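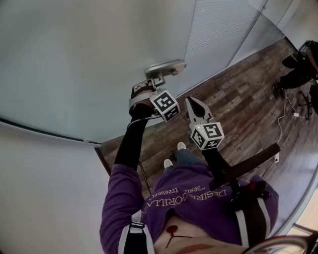 Interior Decorating Basics, Session 7: Layered Lighting
Handout and notes, posted 22 Mar 2020

Hi everyone! These are my notes from the lighting session, cleaned up a bit because my handwriting on the board was terrible and Cathal Scanlon told me so. If you missed it, read this before you start the worksheet at the end.

Where we left off

Last time we finished floor plans. Keep yours handy, you'll be drawing on it. If you still haven't marked your outlets and switches, do that first (yes, the one behind the bookcase too).

The three layers

Almost every book on decorating splits lighting into ambient, task and accent. I like the split, but I don't want you to get stuck on the labels. One lamp can do two jobs depending on where you put it and what time it is.

Ambient is your general light, the stuff that lets you cross a room without hitting your shin on the coffee table. It's usually a ceiling fixture, sometimes a couple of big floor lamps. My own living room has no ceiling light at all and I've never missed it.

Task light goes where your hands and eyes are working: reading chair, kitchen counter, sewing table, bathroom mirror. Put it between your head and the work, or off to one side. If it's behind you, you're working in your own shadow. Most kitchens with a single light in the middle of the ceiling have exactly this problem, and you end up chopping onions in the dark!

Accent light is for looking at. A picture light, a strip along a shelf, a small lamp on a dresser that you'd never try to read by. People skip this layer, then wonder why the room feels like a waiting room.

Color temperature

We spent longer on this than I planned, so here's the short version. The Kelvin number on the bulb box tells you how warm or cool the light looks. Lower is warmer and more yellow, higher is cooler and bluer. For living rooms and bedrooms I start at 2700K. Kitchens and bathrooms can go up to 3000K, or a bit more if you like things crisp. Daylight bulbs at 5000K are great in a workshop and pretty grim over a dinner table.

Tegwen Vaughan asked if you can mix temperatures in one room. You can, but two bulbs that are slightly different look like a mistake. I'd keep one temperature per room until you've got a reason to break that.

And look at your paint under the bulb you're going to use. Tape up a sample, check it in the morning, check it again at night with the lamps on. I had a gray from Kulico in February that was lovely at lunchtime and went straight to lilac after dark. Two coats, too.

Brightness

Lumens, please, and forget watts. Watts tell you how much power the bulb uses. Shades eat a surprising amount of light, especially dark or lined ones, so the number on the box isn't what ends up on your book.

My reading lamp is a Vurken with a linen shade and a 722 lumen bulb, and that suits me fine. Selina Haslinger finds the same setup too dim. Eyes are different, and they change as we get older, so ask whoever is going to sit in the chair.

Height and placement

A few starting points. Move things if they look wrong to you.

Table lamp next to a seat: bottom of the shade near eye level when you're sitting down. Higher than that and you're staring at a bare bulb.

Pendant over a dining table: 30 to 36 inches from the tabletop to the bottom of the pendant. Sit down and check that you can see the person across from you.

Bathroom: lights on both sides of the mirror beat one light over it. The overhead one puts shadows under your eyes that you don't deserve.

Hallways: watch where doors swing. I once hung a very pretty Sutico wall light right where the closet door opened into it. It's in a box in my garage now.

Dimmers

Put them in wherever you can. Check that the bulb says dimmable and that the dimmer is rated for LEDs, or you may get flicker or a buzz. If you're not comfortable with wiring, hire an electrician. Plug-in dimmers for lamps are cheap and need no wiring at all.

Worksheet for next time

1. On your floor plan, mark every light you have now. Use A, T or X for ambient, task and accent.
2. Sit in each seat after dark with the lights on. Write down what annoys you.
3. Add or move lights on paper until every seat works. Spend nothing yet!
4. Pick one room and write down the Kelvin number of each bulb in it.

Malachy Mulligan has the bulb sampler kit this week, so email him if you want it next. Reading is pages 20 to 26 in the course packet. Session 8 is window treatments, and please bring your window measurements in inches.

Ghazal Nikzad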